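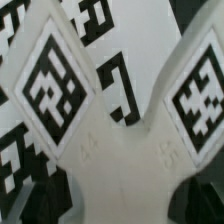
Forum > Manipulation > Household and Shop-Floor Tasks

Thread: Two-finger grippers and real chores, where are we

Drirau
31 October 2021
Wrist view from my current setup at the top. White plastic fingers, one square tag on each finger face, more tags printed on the work surface. The finger tags give me the finger pose, the surface tags give me the wrist pose relative to the table.

I have been trying to write down which chores this class of hardware can do unattended. My list has two entries: moving rigid parts from a known tray to a known fixture, and putting cups of one shape on a rack. I ran 160 cup transfers in March and had 5 drops, all from a bad grasp height. Everything else I tried (folding, wiping, sorting cutlery) needed me standing next to it.

Question for people running similar gear: is your list longer?

skelter
Depends what you mean by unattended. We load small brackets into a deburring fixture at the shop and nobody watches it, but the brackets arrive in a molded tray. Take the tray away and the cycle time doubles and then it jams. I would call that a solved job, only the solving was done by the tray.

Also, with tags all over the table you are not testing a household. Kitchens do not have fiducials on the counter.

Drirau
Agreed on the counter. The tags are for ground truth. The policy gets raw pixels.

skelter
Raw pixels that include the tags. Unless you mask them, the network can use them. Look at how much of the view they take up between and behind the fingers.

tretitlow_lab
Second the masking point. We trained on a tagged table, covered it with plain paper, and the grasp success fell by half. Retrained with the table pattern randomized and most of it came back. The finger tags can stay since they travel with the gripper.

Another thing about that view: the fingers are most of it. With the jaws open you get a V of usable table and very little else. Fine for the last stretch of an approach, poor for finding the object in the first place. Do you have a second camera?

Drirau
Not on the cup runs. I start from a fixed pose over the rack. A fixed overhead camera is next. I will redo the cups with plain paper down and post the numbers either way.

akbulut
I disagree with the general mood here. The drops quoted are about 3 percent with one wrist camera and plastic fingers. I have worked beside people loading dishwashers in a canteen and the breakage was not zero. The hardware is good enough. What is missing is recovery: a person picks up the dropped cup and carries on, your arm stops or, worse, continues.

skelter
A person also loads the plates, the trays and the one odd ladle. You are comparing a whole job with one motion from it. And a 3 percent drop rate on a line with no recovery means a stop every 32 cups on average. I would be fired for installing that.

akbulut
Which is my point about recovery. Fix that and the rate matters much less.

skelter
It matters less if the thing dropped is plastic.

tretitlow_lab
Separate question for Drirau. Are the numbers on the palm, 44 and what I read as 45, the tag IDs? We emboss ours too, but the low relief is hard to read under flat light and we once swapped left and right fingers after a reprint. The calibration was garbage for two days before anyone checked.

Drirau
Yes, tag IDs. I read them from the detector output, the embossing is only for assembly. I now have a startup check that refuses to run if left and right come back reversed.

tretitlow_lab
Good. Can you post the check? Ours is a sticky note.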